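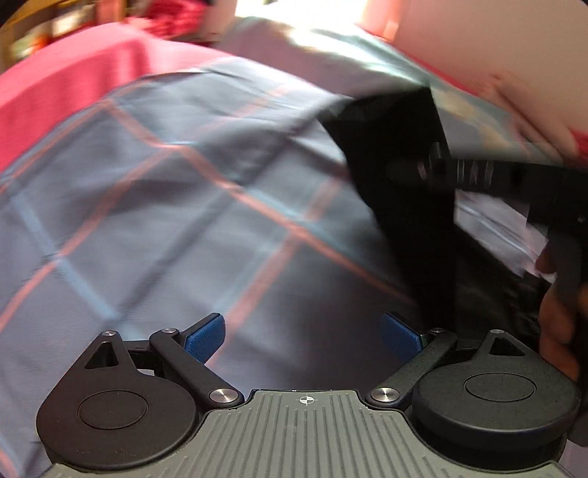
The laundry is a poor test of intelligence and a very good test of hands

By Beca Rowlands
3 Jan 2022

Every February my brother-in-law asks me when he can buy a machine that puts the washing away. I worked on a packing line for years and I write about automation now, so he figures I should know. My answer this year is the same as last year's. Not yet, and don't hold a spot in the cupboard for it.

The trouble is cloth. A carton has six sides and keeps them. Pick up a jumper by the hem and it becomes a different shape, and the seam you were aiming for has gone underneath. On a bed it's worse, as the thing you want to fold is lying on another thing that also folds, and a gripper that closes a little low comes up with both. 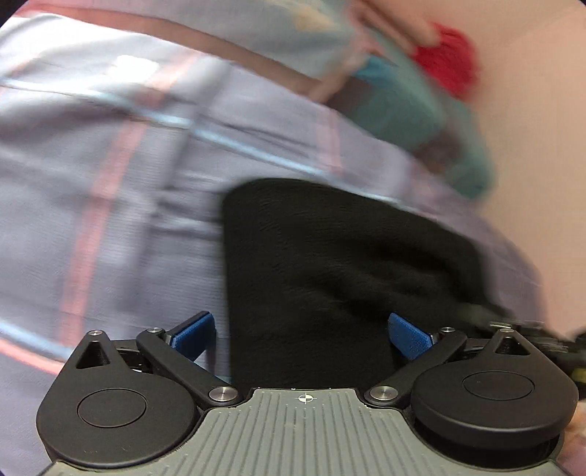

Black fabric on a plaid cloth, with the gripper's blue pads on either side.

Dark colours make it harder again. A camera finds edges by contrast, and black on black has hardly any. People get around this by feel. We pinch, notice two layers where there should be one, and let the extra layer slide off without thinking about it. Most grippers I've handled can tell you they're closed, and that's the end of the report.

Eduardo Tagle, who runs the sewing floor at Swanepoel, put it to me in dollars. His shop paid for a folding station that does flat towels, 382 an hour on a good shift. Then they gave it hoodies. It now does towels only, and the hoodies went back to the tables.

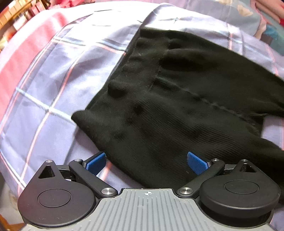
I don't think that makes the towel machine a failure. It does one dull job and the staff are glad to be rid of it. What bothers me is the leap from there to a home helper. Mallier was quoting $2,000 for a countertop folder that wanted each shirt clipped on by hand, one at a time. If I'm already holding the shirt by the shoulders, I've done most of the work.

What would change my mind is a machine that takes a heap from the basket, sorts out which bit is a sleeve, and has another go when it grabs wrong. I'd forgive it for being slow. It could have all night.

Until then my brother-in-law can fold his own trousers.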